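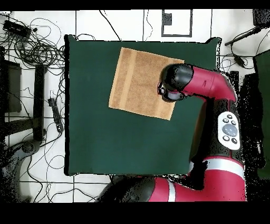

Brazo robótico sobre una toalla en el área de ensayos de Duron.

Duron suspende el plegado automático de textiles tras detectar un fallo en la parada de seguridad

20 de septiembre de 2020

Duron ha suspendido los ensayos de plegado de toallas con brazo robótico en su centro de Pririne después de que el sistema tardara más de lo previsto en detenerse. El fallo se registró en agosto, durante una serie programada de 2000 ciclos. No hubo heridos ni daños en el equipo.

En el ciclo 532, el operador ordenó una parada y el brazo completó el desplazamiento que tenía en curso antes de quedar inmóvil. El límite fijado por la empresa para esa maniobra es de 70 milisegundos. El operador cortó la alimentación y la serie se dio por terminada.

La revisión interna atribuye el retraso a Naseri, el programa de control desarrollado por Duron. La orden de parada entraba en la misma cola que las instrucciones de movimiento y no tenía prioridad sobre ellas. El error se introdujo en una actualización anterior a los ensayos y no se detectó en las pruebas de simulación.

Duron ha retirado esa versión y ha separado el canal de parada del resto de las comunicaciones. También ha revisado el procedimiento de trabajo: mientras el brazo tenga tensión, el personal no podrá colocar ni retirar prendas de la superficie de plegado.

La empresa Idport se encargará de la verificación externa. Los ensayos se reanudarán cuando Idport entregue su informe y el sistema complete una nueva serie de 2000 ciclos sin carga, con paradas a intervalos irregulares.

Los clientes que tienen instalada la versión afectada de Naseri han recibido un aviso con instrucciones para volver a la anterior. Duron les pide que no utilicen el modo automático hasta haber hecho el cambio.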